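Larkow Street Hall Would Like Its Cups Back

The kitchen at the Larkow Street community hall has a cup problem, and as of this month it also has a cup policy. The policy runs to a page and a half and is taped to the inside of the cabinet door above the sink, where it replaced a sign that said "PLEASE" and nothing else.

Under the new rules, clear plastic cups used at hall events are no longer to be thrown out at the end of the night. They are to be emptied, rinsed, looked over and stacked. Groups that rent the hall will be charged for cups that go missing, at a rate the hall describes as "small but annoying."

The change follows a stock check in June, when Intan Harahap, the hall's bookings manager, went through the purchase records and found that the building had bought 2,022 cups over the previous year. She then went through the cabinets and found 218.

"I'm not accusing anyone," said Harahap, who had the air of someone with a list. "People have a drink, they put the cup down, they go talk to somebody, they come back and take a new cup. I've watched a man do it four times during one slide show about bridges."

The hall switched from paper to plastic two years ago on the understanding that plastic cups could be used again. They could be, and for the most part they weren't. Most users took one look at a clear cup, decided it was the throwaway kind, and threw it away. Harahap says the cups will stand a good many rinses if they're kept out of very hot water and if no one puts a coffee in one to see what happens.

Someone did put a coffee in one to see what happens. The page and a half covers this in its second paragraph.

The job of getting the new system going fell to Santosh Pant, who runs the supper club and therefore dirties more cups than anyone else in the building. He spent an afternoon at the kitchen table with several bags of used ones, working out which were worth keeping, and came away with strong opinions.

"You can't tell much from the top," Pant said. "A cup standing up looks fine. They all look fine. You have to tip it on its side and look at it against the light, and look along the rim. The rim is where they go first."

His method, now official, is to check each cup on its side over a plain surface. The hall's kitchen table is beige and was bought for its price, but it has found a second career as a cup inspection station. Marks that vanish against a patterned cloth are easier to spot against it, Pant says, though he admits that clear plastic picks up so much of whatever is behind it that a shadow and a stain can look like cousins.

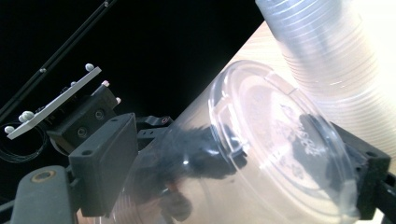 What Goes Back on the Shelf

The sorting rules are simple enough, in the sense that there are only three piles. Cups with a sound rim and clear sides go back in the cabinet. Cups that are scratched but whole go in the craft box, where the children's painting group can use them for water. Cups with a split go out for recycling, and so does anything that smells of cloves, following an incident with the mulled cider that Pant preferred to leave in the past.

Harahap asks that cups be fully dry before they are nested. A damp stack seals itself, she says, and the last one took two adults and some language to pull apart. Stacks are to be no taller than the width of the shelf allows, and are to be laid down, not stood up, after a tower of them came down during a yoga class in the next room.

Reaction among the hall's regulars has been mixed. The chess club is in favor, mainly because its members bring their own mugs and are not affected. The choir has asked for a clarification on what counts as an empty cup. A spokesman for the Prindis Lane gardeners said his group had in fact been washing its cups all along, and then was asked where they were, and said he would look into it.

Sarla Vashisht, who has danced at the hall for longer than it has had a working boiler, thinks the whole thing could have been avoided. "We used to have glasses," she said. "Heavy ones. You couldn't walk off with one without noticing." Asked what became of them, she said people had walked off with them.

A first count under the new rules was taken after the quarterly supper, which drew a good crowd and a lot of lemonade. The hall set out 481 cups and got all but six of them back. Two of the six turned up the following morning on the window ledge outside the bathroom, one inside the other. The rest are still at large.

Pant called the result "very encouraging." Harahap called it "four cups."

There is some dispute over who should do the rinsing. The policy says the group that used the cups rinses the cups, which seemed clear until the badminton players pointed out that they share their evening with the book group and that nobody writes a name on anything. Tarun Rana, who plays badminton and also reads, has proposed a marker pen. His suggestion will be discussed at the next users' meeting, along with the boiler and the matter of who keeps moving the piano.

In the meantime the hall has put off buying more cups until the fall. Anyone who finds a clear plastic cup in a car door, a coat pocket or a potting shed is asked to bring it back to the kitchen during office hours, between 10 a.m. and 2 p.m. There is a bin by the door for people who would prefer not to discuss it.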